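窄桌面的收纳:托盘、梳形架和一套编号

2024年10月

工作台的整理拖了很久,这次把方案定下来,写一篇记录。内容偏细,主要是给以后的自己查,也给同样在公用台面上干活的人参考。

先说问题。原来的做法是所有扁平件一律平放叠起来:垫板、分隔片、样板、空白标签板、几块测试用的薄板。叠放的好处是占地小,坏处是取最底下一块要把上面全部搬开,搬完之后顺序就乱了。顺序一乱,下一次找的时间更长。小件的问题相反,散在台面上,占地大,而且会滚。我的原则很简单:扁平件立起来,小件圈起来,其余的不准上台面。

扁平件用梳形架。这类架子的结构没有什么可讲的,长条底座,上面一排等距隔齿,板子竖着插进去。选的时候看三个参数:齿距、齿高、底座宽度。齿距决定能插多厚的板,太宽板会斜,相邻两块的上沿会碰到一起;太窄则插拔费力,边角容易刮伤。齿高决定立得稳不稳,高的板子配矮齿,碰一下就会晃。底座宽度影响的是侧向稳定性,很多产品在这一项上省料。

我先后用过两家的。先买的是Troston,齿偏软,插满的时候没问题,只插几块就开始往一边歪。后来换成Breltmont,齿硬一些,底座也宽,缺点是隔槽底部没有倒角,薄板插到底会卡住,需要轻轻提一下再放平。两家都不完美,目前留用后者。

小件用浅托盘。托盘的边必须够高,能拦住滚动的东西,又不能高到妨碍手从侧面伸进去。深盒子我试过,结论是不合适:盒子一深,东西就会叠层,叠层以后又回到了最初的问题。浅托盘放不下的时候,说明台面上的东西太多,应该收走一部分,换更大的托盘没有用。

托盘内底的颜色也值得考虑。纯黑的底放深色螺丝几乎看不见,纯白的底容易显脏。带杂点的深灰底是折中,灰尘不明显,金属件还能分辨。黑色小件仍然难找,这一点没有解决,我的处理是黑色小件单独装小袋,袋口贴浅色标签。

位置方面,架子沿台面的长边放,隔齿排列的方向与长边一致,这样人站在侧面就能顺着齿序往下数。托盘靠另一侧的边缘,中间整块留空。留空的部分是操作区,任何东西在操作区停留都算临时,收工前必须清掉。

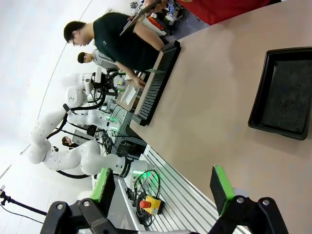

操作区清不清得掉,取决于归位的动作有多短。归位如果需要走两步、开一个抽屉、再找一个空位,那么忙的时候一定会被省略。架子放在手边,归位就是一个动作。这也是我坚持把架子放在台面上的原因,尽管放进柜子里看起来更整齐。

编号规则改过两次。第一版按用途分组,用途会变,很快失效。第二版按尺寸排序,新增一块中间尺寸的板,后面全部要挪。现在用的是第三版:槽位号固定,板子号固定,两者一一对应,空槽就让它空着。新板子一律占用末尾的空槽,不插队。对照表写在一张纸上,夹在写字板里,盘点时拿着从架子的一端对到另一端。表格也录了电子版,但现场还是纸方便,改动直接划掉重写,回去再同步。

槽位从1编到42。超过42的板子不再加槽,先看有没有可以淘汰的。这个上限是故意设的,没有上限的收纳最后都会变成仓库。

标签用的是Plellent的哑光标签纸,字号偏大,贴在板子上沿的同一侧。贴之前用酒精擦一遍,等干透再贴,否则边角几周就翘。不要贴在隔齿上,齿太窄,字只能做得很小,而且插拔时板子会蹭到标签。底座的侧面可以贴,每隔几个槽标一个数字,够用。

台面本身是米色的,光滑,优点是好擦,缺点是滑。梳形架比较轻,单手拔板子时会跟着走。解决办法有两种:底部贴防滑胶垫,或者用夹具固定到台边。我选了胶垫,理由是架子偶尔需要整个搬走。胶垫要贴在底座的角上,贴在中间等于没贴。用久了会吸灰,黏性下降,拿湿布擦一下可以恢复大半。

型材导轨是另一个容易忽略的地方。台边有带凹槽的铝型材,凹槽会积碎屑,小螺母掉进去也很难用手指抠出来。我用的是一把窄毛刷,从一头推到另一头,末端用纸接住。不要用压缩空气吹,碎屑会飞到台面上,等于做了两遍。槽条可以把凹槽封起来,但封了之后装配件又要拆,暂时没装。

线缆不归这篇管,只记一条:凡是会垂到台面上的线,都要在操作区以外走。线扫过托盘的后果是整盘翻掉,捡一次就记住了。

照明也顺便调过。原来的灯偏暖,看标签没有问题,但分辨深灰和黑色很吃力。换灯以后好一些,差别没有预期的大。更有效的办法是改变托盘的位置,避免人站着的时候身体正好挡光。这个只能现场试,换一个人站,影子的位置就不一样。

收工流程如下,按顺序做:
操作区清空。
板子归槽,对照表核一遍。
托盘里的小件分拣,不属于这张台子的拿走。
台面湿擦,再干擦。
刷型材凹槽。
写字板放回固定位置。

顺序不要颠倒。先擦台面再刷凹槽的版本是有人提过的,理由是刷出来的碎屑少;我两种都试过,结果没有明显差别,就保留了现在的写法。分拣必须在湿擦之前,否则托盘底下那一块永远擦不到。

几项还没处理的事。一是超长的板子,立在架子上重心偏高,目前横放在台子下层,编号用单独的一段。二是隔槽底部没有倒角的问题,打算拿细砂条磨一个槽试试,效果好再磨其余的。三是Munasinghe出的一种可拆隔齿的架子,齿距能调,理论上适合厚薄混放。担心的是可拆结构的刚性,齿根有间隙的话,用一段时间就会晃。11月拿到样品再测,先测满载,再测只插两块的情况,数据另开一篇写。

对照表的模板暂时不放出来,列名还在改。目前的列是:槽位号、板子号、厚度、上次核对、备注。备注一栏写得最多的是“边角磕伤”,打算拆成单独一列。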